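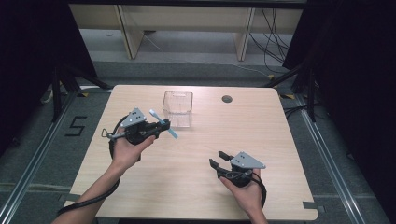

**Figure 2.1** A pale blue spoon, a clear open box, and a pair of hand-held grippers.

# Chapter 2: Can It Do the Dishes Yet?

I get asked this at every family dinner, usually by whoever is standing at the sink. My short answer is "some of them, slowly, if you set the table for it." The long answer takes up the next 15 sections, so get comfortable!

Let's start with a spoon. You've picked up so many of them that you can't remember learning how. You reach, you pinch, you turn your wrist a little, and the thing goes where you want it (mostly). Now try writing down how hard you pinched. I gave that assignment to a class in Bemport one July, and Inna Demchenko handed in 774 words on a single teaspoon. She still hadn't gotten it off the table.

A gripper with two fingers has the same problem, minus the fingertips. It touches an object in two places, and everything else about the grip has to come from those two places. 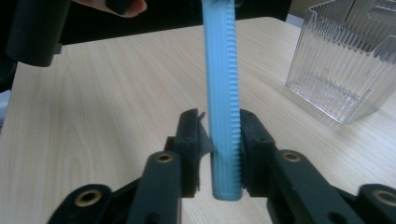 Ridges help, by the way. A ribbed surface gives a pad something to bite on, while a smooth, soapy handle can swing around like a weathervane. Hryhorii Zakharchenko and I once logged 2,000 grasps on kitchen odds and ends for the Junus project, and handles that rotated in the grip ate up more of our afternoons than anything we dropped.

So before we get to laundry (Chapter 3, bring snacks), I want you to be able to look at a chore and spot the hard part. Section 2.1 begins with the pinch: where the two pads go, and which way the object will try to turn once you lift it.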